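Teaching simulated hands when to let go

4th August, and I finally have something worth writing up.

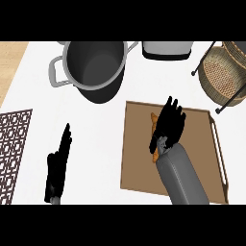 So, the reset problem. If you read my post back in June you know I've been training a two-handed policy on kitchen tasks entirely in simulation, and you know it was going badly. The policy would do the first thing beautifully and then fall to bits on the second thing. Pick up the vegetable, fine. Get it to the pot, mostly fine. Then the hand would just hang there with its fingers half open, as if it had forgotten why it came.

I blamed the physics for a long time. I blamed contact friction, I blamed the finger joints, I spent a whole weekend fiddling with damping values (don't do this, go outside). Then I sat down and watched 200 rollouts back to back with a big mug of coffee, and the pattern was pretty obvious. The trouble started at the release, every single time. My demonstrations were full of grasps and really thin on letting go. When I drive the hands myself I let go quickly and move on, so the actual opening of the fingers takes up a handful of steps in a very long recording. The policy had hardly seen it!

The fix is kind of dumb and I love it. I call it Kelo, mostly because I needed a folder name. Kelo goes through each demonstration, finds the stretches where contact is being made or broken, and samples those stretches more often during training. That's the whole idea. There's a second piece called Helus that takes the same stretches and replays them with the object nudged or turned a little, throwing out any replay where the object ends up on the floor. Helus was meant to be the clever part and Kelo was meant to be the warm-up, so naturally Kelo does most of the work.

Numbers, since somebody will ask. I ran 1000 evaluation episodes for each version, with object positions shuffled on the table every time. The plain policy finished both steps in 11 percent of episodes. I won't quote a final figure for Kelo plus Helus yet, as I found a bug in my success check last night (it was counting an episode as done if the object was over the pot, whether or not it had been dropped in) and I want to rerun everything before I put a number on the internet. It's a lot better than 11, though. Even with the strict check on the handful of runs I redid this morning, the difference is easy to see.

Something I didn't expect: the idle hand got better too. In the old policy, whichever hand wasn't busy would drift around and sometimes bump into things, which ruined plenty of episodes that were otherwise going well. With Kelo it mostly stays put. My best guess is that the long boring stretches of the demos, where my own idle hand was wandering, now count for less. I haven't tested that properly. If you have a better explanation I'd love to hear it.

Clutter still hurts. Extra objects on the table that have nothing to do with the task make the hands slower and more hesitant, and anything tall next to the target is a real pain. I tried training with more clutter from the start and it helped a bit, but training took forever and my poor desktop sounded like a hair dryer.

I've trained 5 seeds of each version so far and they agree with each other better than I had any right to hope for. The one bad seed learned to press down on the object and sort of drag it, which scored surprisingly well under the broken check and should score terribly under the new one.

Next up is porting all this to Ho, my other simulator setup, which has a slower but much more careful contact model. If the gain disappears there then I've been fooling myself, and I'd like to find that out before the Renditthorpe meetup, where I've already promised to give a talk (why do I do this). The slides are currently a title and a blank page.

Code will go up once the rerun is finished and I've cleaned out the config files. Some of the variable names are not fit for company.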